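## 4. Tuning the gripper hold check in Plarirum

Last touched 2020-07-08, for the two-arm table setup.

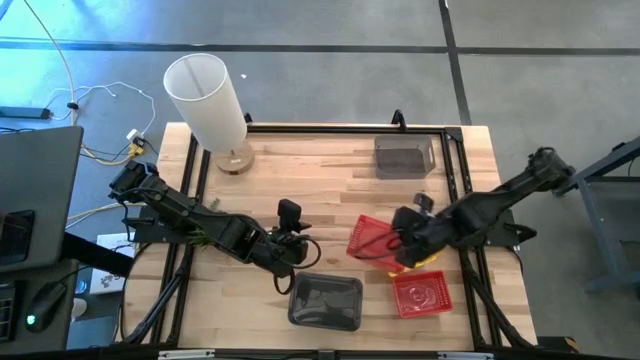
*Right gripper holding a red basket at a tilt, left gripper open and empty.*

By now you should have both arms talking to Plarirum and the camera view calibrated (section 3). If the arms still jump when you hit Connect, go back and redo the joint zeroing, please! Everything in this section sits on top of it, and I once spent most of a June afternoon tuning hold thresholds on an arm whose elbow zero was off. Not my best day.

The hold check is the little piece of software that answers one question for the planner: is there something in this gripper or isn't there? Plarirum looks at how far the fingers are from where they were told to go, plus the motor effort, and turns that into `held`, `empty` or `unsure`. Baskets are a good thing to tune on. The walls are full of holes and the whole thing hangs off one edge, so if your settings can cope with a basket they'll usually cope with a tray as well.

### 4.1 Before you start

- Keep your hand near the stop button. I mean it -- you'll be commanding closes by hand, and the limits are looser in tuning mode.
- Close any other program that sends commands to the arms. Wondeo's jog tool is the usual culprit, because it keeps running in the tray after you close its window.
- Save your current profile under a new name. I call mine `jono_before`, after the Jono profile we ship as the default.

### 4.2 Set the thresholds

1. Open **Tools > Hold Check** and pick the arm you want. Do one arm at a time, even though the menu lets you pick both.
2. Set **Control rate** to 100 Hz. Higher works too, but the effort plot gets fuzzy and you'll be squinting at it.
3. With the gripper open and empty, click **Record baseline** and leave it alone until the bar fills up. It takes 200 samples and then stops by itself.
4. Click **Close** with nothing between the fingers. The status should go to `empty`. If it says `held`, your effort threshold is too low, so nudge it up and close again.
5. Open the gripper, jog it so the fingers straddle a basket wall, and click **Close**. You want a solid `held` here, with no flicker.
6. Raise the arm slowly until the basket clears the table. Watch the effort line. It'll wobble while the basket swings and then settle down.
7. Tilt the wrist a bit in both directions. This is where weak settings fall over, since the load moves along the fingers and the effort reading goes with it.
8. If the status drops to `unsure` during the tilt, raise **Debounce**. The default is 2 samples, which is fine for solid parts and pretty twitchy for anything that hangs. I've ended up a good bit higher on every basket I've tried.
9. Lower the basket, open the gripper and click **Save to profile**. Then do the other arm.

> **Note:** Don't copy the numbers from one arm to the other. I know, I know, they're the same model. Finger friction is different enough that mine never match.

> **Caution:** Debounce slows down drop detection too. Set it too high and the planner will happily carry on with a move after the part is gone.

### 4.3 Tell the planner about it

The thresholds don't do anything until the planner reads them. In your task file, under the Sugiyama planner block, add:

```
hold_check:
 enabled: true
 on_unsure: pause
 on_empty: replan
```

I leave `on_unsure` at `pause` while I'm building a task and switch it to `retry` later. With `retry`, the arm goes back for another grasp without asking, and near a second arm that can get a bit too exciting -- make sure arm-to-arm collision checking is on first.

### 4.4 If it complains

**Error 265, "baseline moved."** The gripper was still settling when you recorded. Open it fully, give it a moment and redo step 3.

**Status stuck on `unsure`.** The effort stream has probably stalled. Check the plot, and if the line is flat, restart the driver from **Tools > Arms**.

**Hold reads fine but the planner ignores it.** Look at the indentation in the task file. It's the indentation nearly every time (for me, anyway!), and the loader skips a block it can't read without a peep.

Grasp poses are next, in section 5. Leave the tuning window open, because you'll want the effort plot there too.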